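How to Compare Two Grippers in Simulation Without Fooling Yourself

By Veronika Gulyás
March 12, 2020
507 shares | 6 comments

You have two gripper models, one arm, and a boss who would like to know by Monday which gripper to buy. You could run both in a simulated kitchen, look at the success rates, and pick the bigger number. I did this once, in October, with great confidence. The bigger number belonged to the gripper whose fingers I had accidentally made twice as grippy.

What follows is the routine I use now. It's duller, and it takes an afternoon longer.

Step 1. Freeze everything that isn't the gripper

Pick one kitchen, one arm, one controller, one set of random seeds. Write them at the top of your notes. My kitchen file is called Plellow and I haven't changed so much as a cupboard in it for months, although the color of the walls tests my resolve daily.

Finger friction goes on the frozen list too, unless friction is the thing you're testing. Copy the number from one gripper file to the other by hand and then read it back out loud. Your coworkers will get used to it.

Step 2. Look through the wrist camera before you run anything

Mount the camera, open the gripper, point it at a bare patch of surface and save one still. You want both fingertips in view with clear space between them. If the gripper body eats the bottom half of the picture, move the camera back or tilt it up and save another.

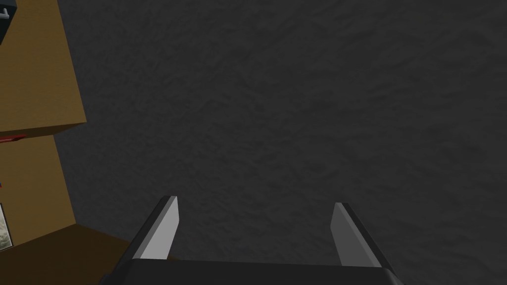 Do the same for the second gripper, and don't assume the mount carries over. The Fokham model has a deeper body than the Negi, so the same offset that works nicely on one gives you a fine view of the inside of the other's housing. I lost a set of 424 runs that way. The arm did its best, considering it was working blind.

Check the light on the finger pads as well. One pad can come out much brighter than its twin, and if your controller uses the camera to find the fingertips, it will develop a favorite. Either add a second light or turn the fingertip finding off for both grippers.

Step 3. Set out objects that disagree with each other

A row of identical cubes will tell you which gripper is better at cubes. Use things that are flat, round, upright, and awkward, and spread them along the counter so the arm has to reach near and far. Leave the drop height at zero. If you spawn objects even slightly inside one another, the physics engine settles the argument by throwing them across the room.

Before each batch, step back to the wide camera and take a look at the whole room.
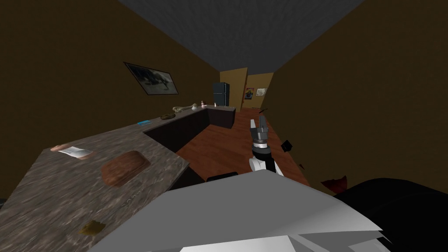 The wide view, with the gripper up and open, small objects along the counter, and a few bits in the air by the arm.

Anything in the air at this point should go in your notes. Pause, find out what it is, and decide whether it was in the arm's way. I used to skip this on the grounds that it was only a chip of something. Parveen Farooqui, who reviews my reports, asked me to put "only a chip of something" in the methods section, and I started checking.

Step 4. Run in pairs

Seed 1 with gripper A, seed 1 with gripper B, seed 2 with gripper A, and so on. If the machine falls over at lunchtime you still have matched pairs. My last comparison came to 794 runs, 397 for each gripper, and the log went into a plain spreadsheet with these columns:

seed
gripper
object
reached it (y/n)
lifted it (y/n)
still held after the move (y/n)
notes

Keep the three yes-or-no columns separate. A gripper that reaches everything and drops it is a different purchase from one that never gets there.

Step 5. Watch the failures

Sort by the last yes-or-no column and replay the misses at quarter speed. Some will be the gripper's fault. Plenty will be the arm stopping short, or the planner taking a scenic route through a cabinet. Mark those "not gripper" for both models, using the same rule each time, and report your totals with and without them.

If the two grippers finish close together, say so and try them on a real counter before spending money. The Burkasthorpe office wanted a winner anyway, so I sent them the spreadsheet. They're still reading it.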